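Kako Cloth Set: README

Patterned cloths for sorting and folding, kept on a printed table cover. Version dated 7 Oct 2023.
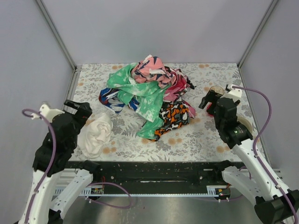
What the set is for

The Kako set is a collection of household cloths used for laundry tasks: pulling one cloth out of a tangled pile, spreading it flat, folding it and stacking it. The patterns are busy on purpose. Plain towels on a plain table are easy to tell apart, and most homes don't look like that.

Contents of a record

Each record covers one pile. It has a picture of the pile before sorting and a short text file with these fields:

pile_id - number of the pile
cloths - short names of the cloths put out
cover - name of the table cover
target - the cloth to be taken out first
notes - free text, often blank

Cloth names

Names go by main color and then pattern. They were picked by the people doing the folding, so they are not textile terms.

salmon leaf - salmon pink with navy and white streaks
green cloud - green with white mottling
blue mix - blue, white and black, with touches of red
magenta petal - magenta and pink, pale petal shapes, dark patterned borders
black blotch - black with orange, white and grey
plain white - no pattern

Blue mix is the one most often mislabeled. When only a small part of it shows between two folds of another cloth, it can be read as a separate striped cloth. Check both parts before adding a name to the list.

Table covers

The cover called "fern" is off-white with grey leaves and ferns and scattered orange blossoms. It belongs to the background and is never a target. A blossom next to black blotch is easy to take for part of that cloth, so follow the cloth's edge when marking it.

Making a pile

1. Smooth the cover over the tabletop.
2. Shake out each cloth and drop it near the middle. Don't arrange the folds.
3. Lift the whole pile once with both hands and let it fall.
4. Leave any cloth that ends up apart from the rest. It still goes in the cloths field.

Folding

Cloths are folded in half twice and stacked with the folded edge toward the front. Plain white goes on its own stack. If a cloth won't lie flat after 30 seconds of smoothing, fold it anyway and write "creased" in the notes.

Care

Cloths are washed cold and line dried. Black blotch is washed separately for its first 2 washes. No fabric softener - it changes how the cloths slide over each other.

Known gaps

No fitted sheets, socks or anything with buttons. Piles made before January used an older name list, and 16 of them still say "pink" without saying which pink.

Credits

Cloths and cover chosen by Hsieh. Text files checked at Kondelico. The folding steps are adapted from the Rakus linen guide.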